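Angefangen hat unser Gespräch mit einer Entschuldigung: Noemi Lyons hatte noch Isopropanol an den Fingern und wollte mir deshalb lieber nicht die Hand geben. Sie kümmert sich bei Clereck um die Handgreifer, und ich wollte schon ewig wissen, was man an so einem Ding eigentlich pflegen muss (viel mehr, als ich dachte!).

»Die Gelenkstifte zuerst«, sagt sie. »Da setzt sich Staub rein, und dann schließt eine Seite später als die andere.« Sie öffnet und schließt den Greifer langsam, hält ihn sich dabei fast ans Ohr — ich höre nichts, sie schon. Geölt wird sparsam, ein Tropfen pro Stift, der Rest kommt sofort mit dem Tuch weg.

Und die blauen Fingerpolster? »Die sind mein Dauerthema. Nach fast 50 Stunden werden sie glatt, dann rutscht alles.« Abwischen hilft eine Weile, danach tauscht sie immer beide Polster zusammen. Bei Giltholm hatten sie mal nur das linke gewechselt, erzählt sie, und dann vier Tage lang den Fehler in der Software gesucht. Ich muss lachen, sie inzwischen auch.

Zum Schluss kommt bei ihr immer die Probe mit leichten, knittrigen Sachen. »Mit einem Holzklotz sieht jeder Greifer gut aus. Eine kleine Tüte verzeiht dir nichts, die dreht sich weg, sobald die Finger schief stehen.« Steht einer schief, löst sie die Schraube am Arm, richtet das Polster neu aus und fängt von vorn an. Ob sie das nervt? »Im Dezember schon, da hatte ich 19 Stück auf dem Tisch.«

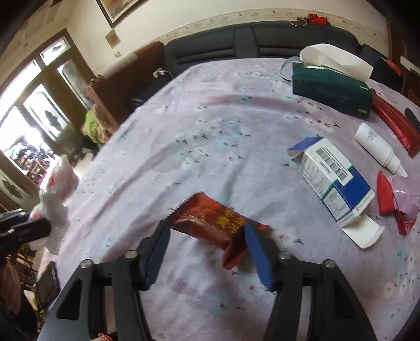 Geöffneter Greifer mit blauen Fingerpolstern an einem kleinen roten Snackpäckchen.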